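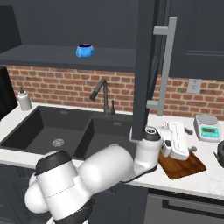
Call for participants: help us plan a kitchen robot purchase

Suder is getting ready to buy its first robot arms for the shared kitchens at Alemneh, and we'd love your help before any money is spent! We're looking for 35 people who cook, clean, repair things or keep budgets, and who want a say in what goes on the equipment list. No robotics background needed – if you've ever argued over the price of a dishwasher, you already have useful skills.

You'll work in Stultix, our simulated kitchen, trying out reach, mounting spots and counter layouts, then pricing what you'd need to make them work for real. Spare grippers, mounts, training hours and service contracts all count, and we want your numbers on every one.
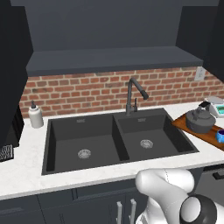 Shouldn't the arm be picked first and the kitchen sorted out later, one reader of our draft plan asked, given that the arm is the biggest line in the budget? We went back and forth on this (a great question!) and decided to leave it open, so your group can argue it either way.

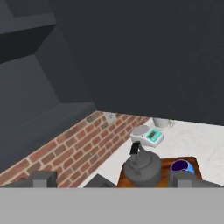
Groups meet for 3 sessions in September, online or at the Skateck building. Each participant receives $600 once the last session is done, and each group gets a practice budget of $1,460 for small parts and fittings to spend on paper.

To apply, send us a few lines about a piece of equipment you helped choose – good or bad – and what you'd check first next time. Applications close 7/15/24.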